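4.2 Bedroom Tasks

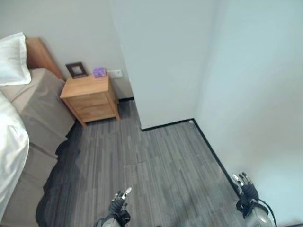 The bedroom set covers three chores: straightening a duvet, placing a pillow against the headboard, and returning small objects to a nightstand. All trials were run on the Mendden upper-body platform under the Gough controller, with the same weights used for the kitchen tasks in Section 4.1. No bedroom data were added after April, when the training set was frozen at 3401 demonstrations.

Figure 3. Bedroom workspace as seen from the robot's head, with both hands in view. The bed is at left and the two-drawer nightstand stands against the back wall.

Each chore was attempted 200 times. A trial ended when the policy issued its stop signal, when the operator intervened, or when the time limit was reached. Scoring was done from video by two raters who did not know which policy had been run; disagreements were settled by a third viewing. Operator interventions were scored as failures regardless of how much of the chore had been completed.

Pillow placement was the most reliable of the three. Most failures came from a grasp that closed on the case alone, so that the pillow slid inside it during the lift. Nightstand trials failed mainly at release. The hand opened before the object was in contact with the surface, and light cardboard boxes tipped over while heavier items generally stayed upright. Lowering the approach speed reduced this error but pushed a number of trials past the time limit.

Duvet straightening remains unsolved by our criteria. The policy usually found an edge and pulled it in the right direction, but it rarely recognized when the far corner had folded under. Glossy fabric made matters worse -- depth readings dropped out along the folds, and the grasp planner treated the gaps as holes. The Sason baseline showed the same weakness, with longer pauses between pulls.

Room layout also had an effect we had not planned to measure. Where a wall juts out near the bedside, the right elbow has little room to swing, and the planner falls back on left-handed reaches across the body. These are slower and block the head camera's view of the target. Pomare and Barrera report a similar loss on the Litirell shelf tasks. We did not retune the arm limits for this room, and the results in Table 2 should be read with that in mind.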